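Section 4. Loading the kitchen scene and checking the grasp planner

By now you should have Farinell installed and the license file in place. If the start screen still says "Rostetti core not found", please go back to Section 3 before going on - it saves a lot of grief, and I say so as someone who has skipped it more than once!

1. Open the Scenes panel and choose Stanville Kitchen. The first load can take up to 18 seconds while the meshes are unpacked, so give it a moment.

2. Set the planner port to 1397 and press Connect. The light beside the port number turns green.

3. Choose Two Arms in the Robot menu, then press Home. Both arms go to their start pose and stay there until you send a goal.

4. In the Targets list, click pan_handle, and pick Right under Arm. Leave the left arm on Hold for now (we will get to it in Section 5, where things become more fun).

5. Press Plan, look over the path, and then press Step to move through it a little at a time. Stop when the thumb is over the handle and the fingers are upright beside it. 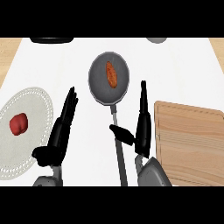
Dorota Sowa would add that Step is worth using even when you feel sure of the plan, and that on her machine a plan made before the port was connected kept the old joint limits until she pressed Plan again.

She is quite right, and the same goes for any change you make in the Limits tab. Plan again after each one, please.

Note: The thumb and the fingers have separate closing speeds. If the hand nudges the handle sideways in your run, lower the thumb speed first and leave the fingers alone.

6. Press Reset Scene, and then choose the sausage as the target, again with the right arm. For this check, set its start position to Board in the Objects tab. The pan stays where it is in the middle of the table.

7. Turn on Show Reach and step the right hand in from the side of the board. 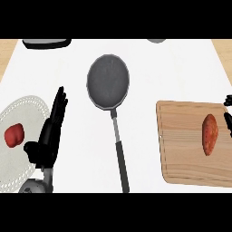 8. Watch the Clearance number as you step. When it drops below 2, the planner slows the arm by itself, and you can simply keep stepping.

Caution: Do not switch arms in the middle of a plan. Farinell will let you, but the plan stays tied to the first arm and the log fills up with errors. Press Cancel first.

9. Save the run under File, Save Run. The Bednarek viewer in Section 6 reads this file as is.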